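Workshop tips: hiring a sorting arm for silk flowers

Had the Trelo arm on hire through February, from Grorkari, for sorting artificial stems into baskets. 2,199 for the month, 2,321 if you want the wrist camera as well. Get the camera. Notes below in no order, typed up between orders.

Table first. White top, nothing on it that shines. We had a patterned oilcloth down to begin with and the arm dithered over every leaf. Took it off, much better. If you push two tables together, check they're level, a lip at the join will catch a stem.

Baskets either side, close in. Don't make it reach. Plurkel do cheap plastic ones with holes in, ours were white. Tape them underneath or they creep.

Loose leaves are the nuisance. Old stock sheds them, and on a busy table you end up with sprigs all over the shop. Leave them till the end of a run then do one sweep by hand. Don't lean in while it's moving to pick one out. There's a pause button, use it.

Heads with ruffled petals want a soft grip. Setting 3 on ours, drop it to 2 for anything older than last season. Hydrangeas were the best behaved, roses next.

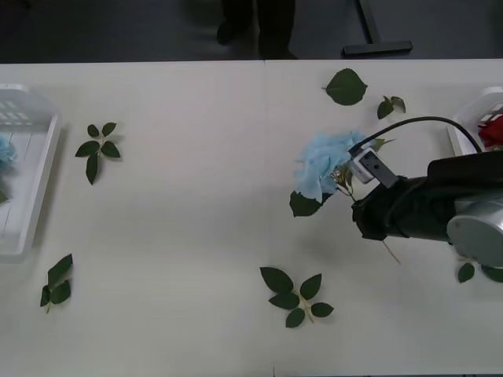

Wendell Kapoor wrote in to say he'd had the same arm for peonies and setting 3 was far too much, it left a dent in the petals that steam wouldn't shift. He runs everything at 1 now and puts up with the odd drop. Also reckons the Marchetti grip pads are worth paying for, as the standard ones go slippy once there's dust on them.

Fair enough on the peonies, haven't tried any. Dust is right though. Wipe the pads at the start of each shift, damp cloth, no spray. Polish gets onto the petals and then you've got lint for ever.

Speed. Leave it on the slow one. The fast one saves you maybe a cup of tea an hour and you loose it all again picking things up off the floor.

Cable: give it a good slack loop, keep it off the petals. Wire ends snag on it.

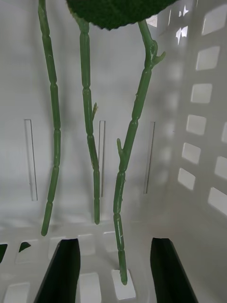
Release height is the setting I fiddled with most. The handbook says 8 cm for everything and that's no good for mixed stock. Go by the longest stem, not the flower. Where one plant has several stems of diffrent lengths, like the three green jointed ones going into the white basket, the longest is down at the floor while the others still hang clear, so set your height off that one or it'll bend. Watch basket floors with slots in too, a thin tip can poke through and then the whole lot lifts when you pull it out. Bit of card in the bottom sorts that.

Batches of 32, then stop and look. Any more and a wrong one gets buried.

Help line is alright. Got Krishnamoorthy Shetty twice, knew his stuff, rang back when he said. The handbook is poor, no index and the grip chart is on the last page for some reason.

Would I hire again? For the wedding rush, yes. Not for little orders, setting up takes longer than the job. Ask for the spare pads when you book, they don't offer.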